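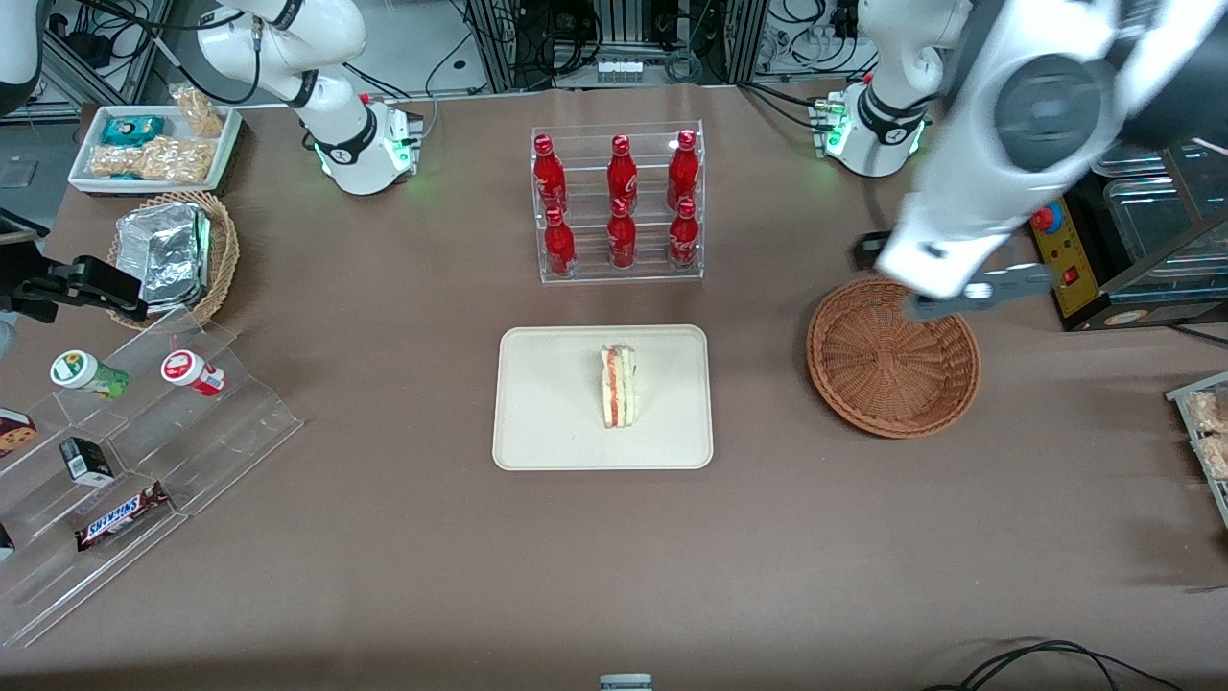 4. Choosing the Bearers

4.1 The nomination form

The Ilterov County anniversary walk began, as these things do, with a form. It asked for the nominee's name, address, shoe size and "contribution to the life of the county," and it allowed 500 characters for the last of these. Shoe size was mandatory. The contribution was not, and a fair number of forms came back with the box blank, or with the single word "Mother."

The county's stated aim was to find people who had "quietly made a difference." Snorradóttir, writing on town jubilees, calls this the modesty rule: a public honor is offered to those who would never ask for it, through a process that requires somebody to ask for it on their behalf, in writing, by a deadline. In Ilterov the rule produced a familiar result. Nominees with a large circle of literate friends did well. Nominees who were truly quiet did not come up.

Self-nomination was allowed but discouraged, in a sentence on the back of the form that many people seem not to have turned over to read. Several wrote of themselves in the third person with real feeling. One applicant from Flukatow described himself as "beloved," crossed it out, and put "well known." He was selected, and the office kept the original with the correction showing. We consider it the most truthful document in the collection.

4.2 Who picked, and how

The selection panel met in the back room of the Flukatow library, which was free on the nights in question and had a coffee maker. Its minutes are short. They record who was present, that the forms had been read, and that the list was agreed. What happened between the second item and the third has to be pieced together from the forms themselves, which carry pencil marks in at least two hands. A check mark meant yes. A check mark with a tail meant yes, if somebody dropped out. A small circle, we were told by two separate members of the panel, meant either "good speaker" or "will bring family," and they could not both be right, although looking at the final list they may have been.

Geography did much of the sorting. Each township was promised a bearer, and the townships with few people in them had to supply one all the same. A resident of the county's emptiest corner therefore stood an excellent chance of being found outstanding. Residents of Flukatow, where most of the forms came from, faced stiffer odds and were aware of it. Letters on the subject ran in the Kiro, the county weekly, well into April, long after there was anything left to decide.

Figure 2. Packaged foods and drinks on a brown tabletop, with wicker baskets and two white robot arms.

4.3 The announcement

The names were released on Monday, January 22, 2018, at a press conference on the courthouse steps. The choice of steps was traditional and the choice of January was budgetary. The press consisted of the Kiro, a radio reporter who left before the names were read, and a student with a tripod. The bearers who had been able to get off work stood in a row and held the replica lantern in turn, so that everyone could have a picture with it. The real lantern had not been delivered. The county's release described the replica as "the lantern," and the Kiro printed this without comment, next to a photograph in which the price sticker is legible.

The release deserves some attention as a piece of writing. It opens with the official who made the announcement, moves on to the official who introduced him, quotes both on the subject of pride, and reaches the first bearer in its final third. We do not think this was vanity. The release had been drafted before the list was settled, and the officials were the only people whose attendance could be relied upon. The same order of appearance is found in nearly all the county releases we read for this study, including one about a drowned calf.

4.4 After the list

Sille Ravn, a retired school bus driver who carried the lantern through the north end of Flukatow, told us that being chosen had changed very little, except that she was now asked to things. She had since opened a car wash and judged a pie contest, and felt she had been better prepared for the bus. Her own account of why she was picked was brisk: "They needed somebody for that road and I live on it."

Her answer was typical of the interviews. Bearers rarely repeated the language of the form or the release. They explained their selection by pointing to roads, cousins and dates, and in one case to owning a truck. Those who had not been picked were far more likely to talk about merit, and had often given the matter a good deal of thought. Snorradóttir reports much the same split, and suggests that an honor is explained most fully by the people standing next to it.

About 4 in ten of the bearers we spoke to could not say who had nominated them. The forms had a space for the nominator, and the office would have told them on request, but hardly any had asked. Some preferred a mystery. Others had a firm idea of who it was and had already sent flowers, and in two of these cases the forms show that the flowers went to the wrong house. We did not correct them. Section 5 follows the walk itself, beginning with the matter of the shoes.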